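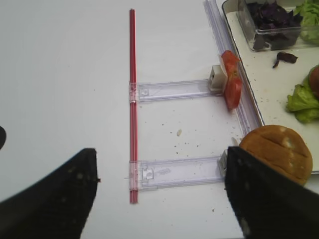 Red rod and clear rails on a white tabletop.

The Office of Weights and Allowances at Nirnance opened at its usual hour on 13 June 2024. Kathleen Dolan, Deputy Registrar, was required to determine whether the town of Skisulora still existed for the purposes of the ferry subsidy.

The file ran to 47 pages. The town had returned no forms since April, and under the standing rules a settlement which returned no forms was to be treated as water. Mr Fitzgerald, who had drafted the rules, considered the matter closed. The Deputy Registrar did not. She had been born there, a fact she had declared in writing on joining the service, and she could still recall the sound of the harbour bell in fog.
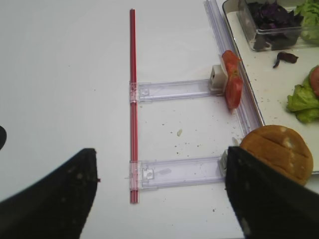 What became of a town once it had been entered as water?
Its post was returned to the senders, and its ferry was sent to serve Tradberg.

She put on her coat and took the last sailing. The crossing lasted three hours. The other passengers, two sisters with a crate of hens, did not speak to her until the lamps on the quay came into view – there were 30 of them, as the schedule of public lighting required.

"You'll be from the Office," said the elder.

"I am," said the Deputy Registrar.

"Then you may tell them we ran out of forms."

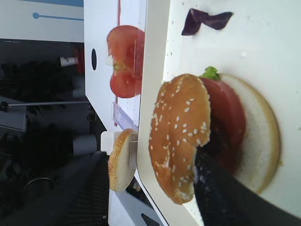 Sesame bun, tomato and lettuce on a white tray.

The Deputy Registrar recorded this statement in full. She then walked up the hill to her mother's house, where the door was on the latch, and submitted her report by the morning boat. It was accepted with one amendment – the word "home" was replaced by "the premises".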